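Print this page | E-mail this page

FALLOW FOOD WRITERS' CIRCLE
Minutes of the April meeting, Monday, 7:30 p.m.

Present: Elin Bowen (chair), Ferdinand Kofler, Damian Zaugg, Silvan Gruber (minutes)
Apologies: Rupert Zaugg

1. Minutes of the last meeting

Approved with one correction. Ferdinand did not "agree to" the shared recipe index. He agreed to look at it. He has now looked at it and does not want it.

2. Shared newsletter

Damian reported that the joint newsletter has 843 subscribers. Elin asked how many of them open it. Damian did not have the figure with him. Elin noted that he did not have it in the winter either.

Damian would like to move from monthly to weekly, on the grounds that other circles have grown that way. Ferdinand asked which ones. Damian mentioned a group in Ostura. Ferdinand had read the Ostura newsletter and said three of the last four were the same lentil soup. No change to the schedule. Damian to bring open rates next time.
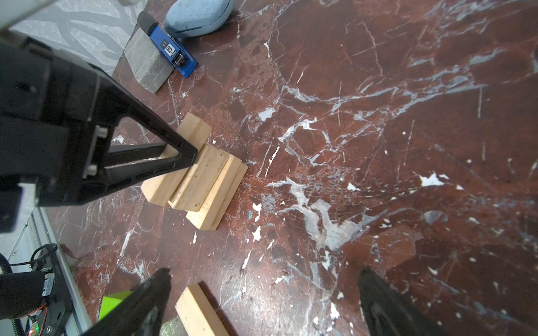 3. Offer from Mösli

Mösli (the jam and preserves people) have offered 2,000 for a run of posts by members, to be published over the summer. The letter talks about "honest voices" and also asks to see every post before it goes up. Silvan read both paragraphs aloud, one after the other.

Damian was in favor. He said everybody takes this kind of work and readers don't mind. Elin asked how he knew what readers mind. Ferdinand has used the apricot jam and found it too sweet, and wondered if he would be allowed to write that.

Agreed: Elin to write back asking for the approval clause to come out. If it stays in, the circle declines, and any member who wants to do it alone may do so under their own name and with the payment stated at the top of the post. Damian asked for it to be recorded that he thinks we will lose the offer. Recorded.

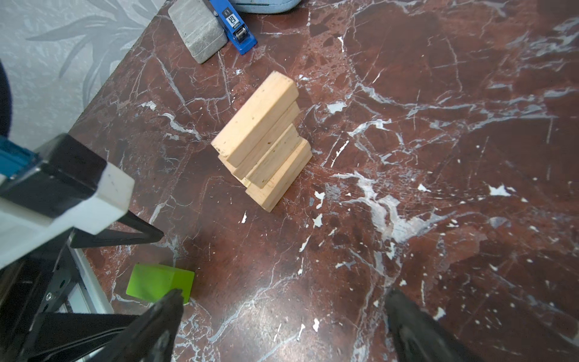
Wooden blocks on the marble tabletop.

4. Photo workshop

The proposal is a half-day on food photography at Josivholm, with 14 places. Silvan has doubts. The last workshop filled up in an evening and then half the chairs stayed empty - it was free, and people treat free things accordingly. Ferdinand suggested a deposit, returned at the door. Elin was not sure a deposit fixes anything but was willing to try it once.

There was a longer exchange about whether anyone needs to be taught overhead shots again. Agreed to drop that part and spend the time on steam, sauces and brown food, which most of us photograph badly.

5. Recipe testing

Rupert sent a written note, copied in here at his request. 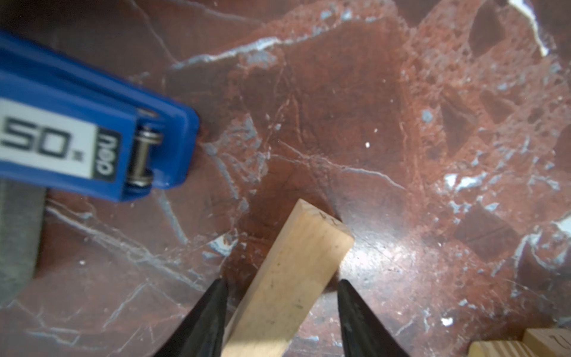 By Rupert Zaugg

I have tested 2 of the recipes submitted for the spring roundup. The rye crackers work if you ignore the baking time given. The rhubarb cake does not work. I made it twice, the second time with a borrowed scale in case mine was at fault, and the middle was raw both times. The comments under the original post are all from people who say they "can't wait to try it." I would like us to stop counting those as recommendations.

Discussion: the cake is out of the roundup unless its author sends a corrected version. Damian felt the note was harsh. Elin felt it was accurate. From now on a recipe goes in only after someone other than the author has cooked it.

6. Any other business

Ferdinand asked again who pays for the website. Silvan to find the invoice.

Meeting closed 9:10 p.m. Next meeting in May, same room, Ferdinand to bring something to eat.

Get our newsletter once a month. Enter your e-mail address to sign up. You can unsubscribe at any time.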